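Project Report: Teaching a Simulated Arm to Stop When It Should
Studar course, September 6, 2022
By Severin Marti (project partner: Heidrun Prantl)

So, the short version is that our safety stop didn't stop anything, and most of this report is about why. We had planned to write about how nicely our arm picks things up. We'll get to do that some other time!

A bit of background first. Our simulator is called Tresine, and everything in this project happened inside it (no real arms were harmed). Heidrun wrote the motion planner and I wrote the watchdog, a small program that compares where the arm is supposed to be with where it is. If the two drift too far apart, the watchdog freezes all the joints. We named it Prudano because Heidrun wanted something that sounded careful. I know.

We ran 257 trials. In 24 of them the arm wandered off its path, with the wrist swinging away from the work area and ending up pointed somewhere useless. Prudano caught 22 of those, which sounds great until you think about the other 2. In both of them the arm kept right on going until the trial timed out, and the log cheerfully said "position OK" the whole way through.

My first guess was the threshold. I made it tighter, reran the same two trials, and got exactly the same thing, plus a pile of false alarms in the good runs. Then I blamed Heidrun's planner for most of an afternoon (sorry again, Heidrun). Her planner was fine. The targets it sent out were sensible at every step.

What finally helped was looking at what the wrist camera was rendering instead of staring at the numbers. I'd been avoiding that because the images are slow to load and I figured the log had everything in it. Heidrun pulled up a couple of views and we went through them together.

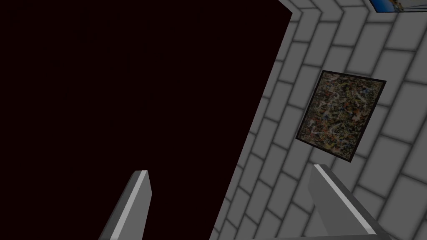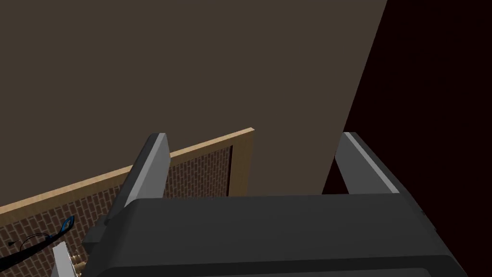 After that we went back to the log with one question: which position was Prudano reading? And there it was. My code asked the simulator for the joint positions once at the start of each step, but if the reply came back late it reused the last good one. I'd put that in early on so the program wouldn't crash on a missed message. The trouble is that it had no limit. In the two bad trials the replies stopped coming altogether, and Prudano went on comparing the planned path with a stored reading that happened to sit inside the allowed range. The arm could have been anywhere.

The fix took me less time than writing this paragraph. Every reading now carries the step number it came from, and if it's more than 30 steps old Prudano freezes the joints and writes "stale data" to the log. We reran both bad trials and it stopped the arm in each one. Heidrun thinks 30 is still too generous and she's probably right, but when we went much lower the arm kept halting over tiny delays and we never finished a run.

We still don't know why the replies stopped in the first place. I suspect the message queue fills up when the camera rendering gets heavy, but I haven't been able to make it happen on purpose. Heidrun has a test half written that floods the queue and checks whether the watchdog notices. It isn't in the code we handed in.

If I did this again I'd write the failure tests before the watchdog. All of my tests fed it a wrong position, and I never once tried feeding it no position at all. I'd also save a camera view with every stop (and with every timeout), so whoever reads the log next can check it against something. The settings for both reruns are in the project folder under "stale", along with the old version of the code if anyone wants to see the bug for themselves.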